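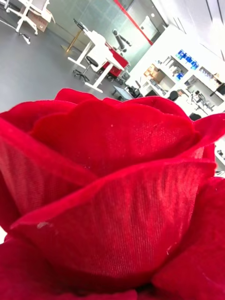

How do you get dust off a velvet rose?

With a soft, dry make-up brush, working from the middle of the flower out to the rim of each petal. Water flattens the pile and leaves a tide mark, so keep the spray bottle for the greenery.

About Warkness

We make, mend and arrange artificial flowers, and we love doing it! Warkness started as a market stall with 3 buckets of fabric roses and a folding table, and it has grown into a proper workroom with a stock list of 568 stems (the list is on paper, in a ring binder, and yes, it's due for a tidy-up).

Red roses are still what most people come to us for. Our favourite is the Flilisness, a full-blown crimson bloom in velvety fabric, with big outer petals that flare and a soft wave along the rims. Put it near a window and the pile picks up the light, so the colour goes from deep red to almost pink along the edges. We could look at that one all day. It also collects lint like a good winter coat, which is why the brush question comes up so often.

The Gentile range is smaller and quieter – buds and half-open flowers in cream, grey and a dusty mauve. It suits people who want something on a bedside table or a narrow shelf and don't want it to shout.

Greenery 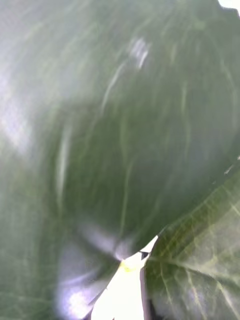 Page last changed: November

A bunch lives or dies by its leaves, and we're fussy about ours. We look for veins you can follow with a fingertip, a midrib that runs the full length, and a bit of pucker in between so the surface doesn't sit there like green paper. Colour matters too. One flat green all the way through looks wrong next to a good rose, so we mix deep greens with olive ones and turn a few leaves over.

Our foliage line is called Trulov and comes in 14 shapes. You can buy it by the stem or add it to any arrangement.

Workshops and repairs

We run evening classes for up to 16 people, starting at 6.30 pm, and there's always tea. You'll learn to steam a crushed petal back into shape, wire a leaf and build a centrepiece that stays upright when someone bumps the table. Bring your own vase if you've got one you love, even a chipped one!

Repairs are welcome as well. Grandma's hat flowers, a faded wreath, a wedding bouquet that spent ten years in the garage – drop it in and we'll tell you what can be saved before we touch anything. Small jobs are usually ready the following week.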